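2025-12-01

Kollar Fund – progress report, Riltent clothing exchange

The exchange has now run for a full reporting period in the old Rashidi shop. We took in 2,773 garments and passed on all but 177 of them. Coats and school clothes went fastest. The leftovers are mostly summer items, which we are holding until the weather warms up.

Rent and power came in under budget. Zivton delivered the shelving late, so the back room opened three weeks behind plan.

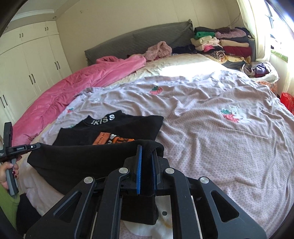 What happens to clothes that are too worn to pass on?

They are bagged by fabric type and go to the textile recycler once a month. The recycler charges us nothing for pickup.

We are asking to move up to 2,000 dollars from the shelving line to winter heating. The rest of the budget stands as approved. Receipts are attached, and the next report will reach you in February – with the full stock list.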